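Wednesday, December 4, 2024

Up at six, still dark. Frost on the inside of the back porch window again. I put the kettle on and went through the mail from yesterday while it heated. The electric bill was in there, and the card from the eye doctor saying I'm due in February.

The main job today was the quilt. I have had the top finished since before Thanksgiving and it has been folded over the back of the couch ever since, getting cat hair on it. It needs batting and backing, and then I have to decide whether to quilt it myself or pay somebody. I got a price from Cerkel last week and it was more than I spent on all the fabric, so I am going to do it myself on the old machine and go slow.

Drove to Grotia for the batting. The road past the grain elevator was salted and fine, but our end wasn't. The store had moved everything around for Christmas and the batting was all the way in the back behind the felt stockings. They had the cotton kind in twin and king and nothing between. I bought the king and will cut it down. The leftover piece will do for potholders. The woman at the register asked if I wanted to join their rewards club and I said I already had, and then it turned out I was under my old phone number, so that took a while with people waiting.

Stopped at Wanyama on the way home for soup and half a sandwich. The lentil was good, a little salty. I sat at the counter and made a list on the back of the receipt of what I still need: thread for the quilting, new needles, safety pins, something for the binding. I had planned on a dark green binding but I am less sure about it now. The top has so much cream in it that dark green might look like a fence around it.

Back home by one. I washed the backing fabric and ran it through the dryer twice. Ironed it on the kitchen table with a towel under it, which left the terry pattern in one corner, so I had to do that corner over on the proper board.

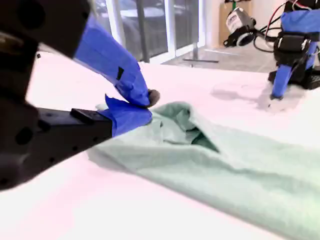
Do I need to wash the batting too? The wrapper says to leave it alone and let it shrink a little with the first wash of the finished quilt, so I left it alone.

After that I pushed the couch back and laid everything out on the living room floor. Backing first, wrong side up, taped down at the corners and along the sides. Then the batting, which had deep creases from the bag. I put it in the dryer on low for a few minutes with a damp washcloth and most of them came out. Then the top. I smoothed from the center out, the way the library book says, and found that the backing was two inches short on one side. I had measured it in October and written the number down and it was right. I had forgotten to allow for shrinking. So everything came up off the floor again and I sewed a strip on from the scraps. It shows if you look for it. It will be on the underside at the foot.

Started pinning at half past three. My knees gave out after 14 rows and I moved to the footstool, and then the light went. I turned on both lamps but I could not see the cream pins against the cream squares, so I quit with 4 rows left. The cat is shut out of the living room and is not happy.

The book says to pin every hand's width. I have been doing it closer than that, after what happened with the baby quilt, where the back bunched up in one place and I had to pick out a whole evening's stitching.

Supper was eggs and the last of the squash. Wrote checks for the electric and the propane. The car turned over to 1,861 miles past the oil change, so that can wait. Called Cillance about the machine and they said the walking foot I want is on order and should be there by Saturday. If it isn't, I can start on the straight lines with the regular foot and a longer stitch, but I would sooner wait.

Snow is supposed to come in overnight. I brought in two loads of wood and put the shovel by the door.

Tomorrow: finish pinning, get the thread, return the library book or renew it.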